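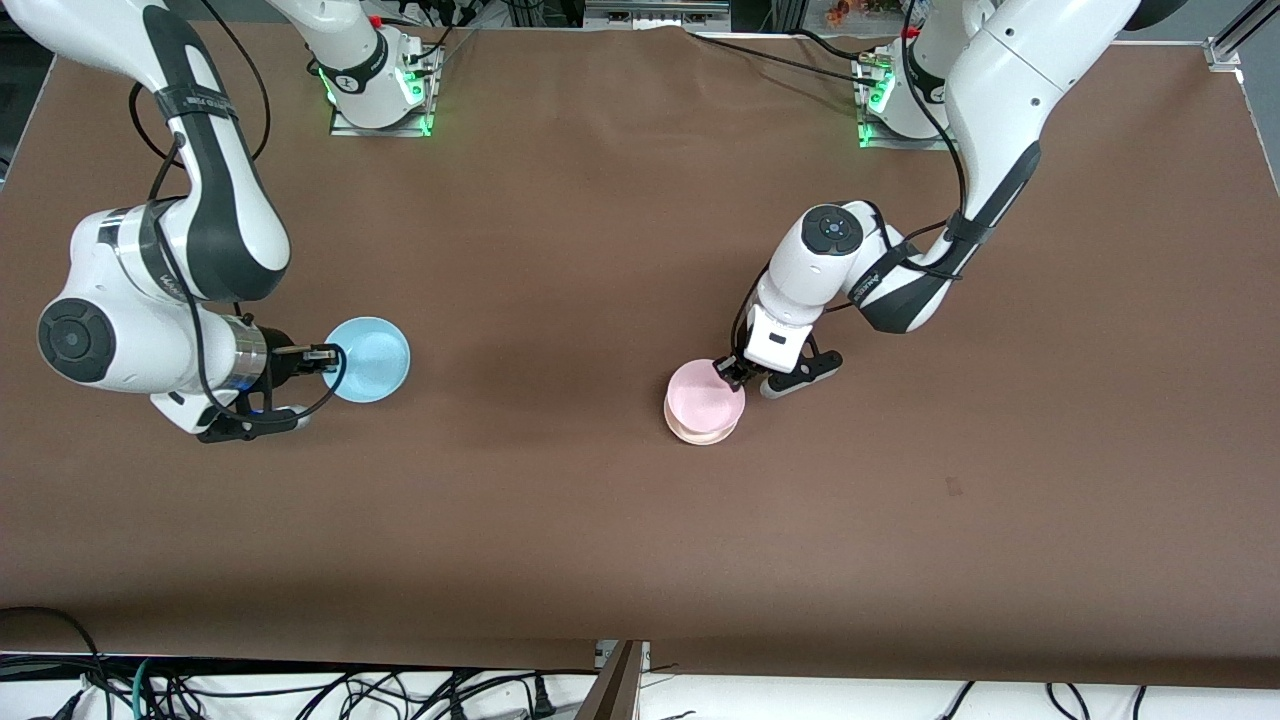 Notes on Writing a Household Inventory

September 2025

A household inventory is a written record of the contents of a home. Most families do not have one until an insurer asks for it, and by then it must be assembled from memory. I began mine after the move to Canport, when two cartons went missing and I was unable to state with any confidence what had been in them.

Where to Begin

I recommend starting with the kitchen. It holds more separate articles than any other room, and a person who has finished it will find the bedrooms easy. Bowls, plates and glasses may be entered as sets. Pans and knives should be entered one by one, with the year of purchase where it is known.

My own kitchen took 2 evenings and filled 14 pages of a ruled notebook. The entries were later typed by my nephew, Ramil Sison, who also corrected my spelling of "colander."

Receipts and Values

Receipts should be kept in one envelope per room. Thermal paper fades, so those receipts must be copied. Where no receipt exists, a fair estimate is acceptable, provided it is marked as an estimate. I used the letter E in the right-hand column.

Inherited articles are a separate matter. My grandmother's serving dishes have little market value, and I would not part with them. Samah Cherkaoui, who reviewed an early draft of these notes, advised listing such pieces on their own page with a line on where they came from. I have adopted her suggestion and now have 18 entries on that page — most of them chipped.

Storage of the Record

One copy should remain in the home and one should be held elsewhere. Mine is with my sister. The record should be reviewed once a year; I have chosen November, before guests arrive and things begin to break.

The garage has not yet been inventoried. I expect to report on it separately.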